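Tillside Sewing Help Desk
Ticket: Imilard 200 skips stitches on knits, sews wovens fine
Opened by: Qistina Sembiring
Handled by: Kacper Mazurek
Status: Resolved
Category: Stitch quality

Qistina Sembiring, 9:02 am
Hello! First of all, I love this machine. I've had my Imilard 200 since July and it has gone through denim, canvas and a whole set of curtains without a grumble. Now I've moved on to stretchy fabric and I'm getting skipped stitches, usually two or three in a row, then a good stretch, then more skips. Straight stitch and zigzag both do it. On woven cotton the same thread and the same settings give me a lovely even line. 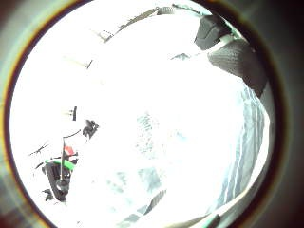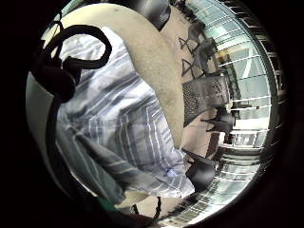

Attachments (2): gray knit in the first, blue-and-white striped shirt fabric in the second.

What I've tried so far:
Rethreaded top and bobbin, presser foot up. No change.
Top tension at 3, 4 and 5. At 5 the seam puckers and still skips.
Swapped the bobbin for the one that came in the box. No change.
Cleaned under the needle plate (so much lint, very satisfying).
Fresh needle, universal, size 80/12.

Thread is Grabowska all-purpose polyester. Speed slider is halfway.

Kacper Mazurek, 9:40 am
Hi Qistina, what a great write-up, thank you! Good on wovens and bad on knits with nothing else changed makes me want to look at the needle first. A universal point can push a stretchy knit down into the plate hole instead of slipping between the loops. The fabric then flexes with the needle, the thread loop doesn't form properly, and the hook sails right past it.

Could you try these in order, with a test strip after each one?
1. Ballpoint or stretch needle, 75/11. Flat side to the back, pushed all the way up before you tighten the screw.
2. Top tension back to 4.
3. Presser foot pressure dial down to 2. It ships at 3.
4. Stitch 9 on the dial (the narrow lightning-bolt one), length 2.5.

Please don't pull the fabric from behind. That bends the needle a hair, and a hair is plenty.

Qistina Sembiring, 11:15 am
I only had jersey needles, 80/12, is that close enough? I ran it anyway because I couldn't wait. Step 1 got rid of nearly all the skips! Left over: one skip each time I cross a side seam, where it goes from two layers to four.

The pressure dial was on 4, by the way. I must have turned it up for the canvas.

Kacper Mazurek, 11:31 am
Jersey 80/12 is close enough, yes. And 4 on the dial explains a lot! Put it on 2 and slow right down before the bulky part. If the foot tips up as it climbs, fold a scrap of the same knit and tuck it behind the foot so it stays level. Hand-turn the wheel for the last few stitches over the hump.

Qistina Sembiring, 2:20 pm
60 inches of test seam, six crossings, not one skip!!! I used the folded scrap and it's brilliant. The lightning stitch stretches too, I yanked it hard and nothing popped. One last question: can I leave the pressure on 2 for everything?

Kacper Mazurek, 2:34 pm
Fantastic, I'm so pleased! For light and medium fabrics, sure. Go back to 3 for denim or canvas, otherwise the layers can wander. If you get into swimwear, try the stretch needle, it's worth having a pack in the drawer. The Prulldale walking foot fits your machine as well and is wonderful on stripes, though you don't need it for this.

Closing the ticket. Reply here within two weeks and it reopens.

Resolution: universal needle replaced with jersey 80/12; foot pressure reduced from 4 to 2; stitch 9 at length 2.5.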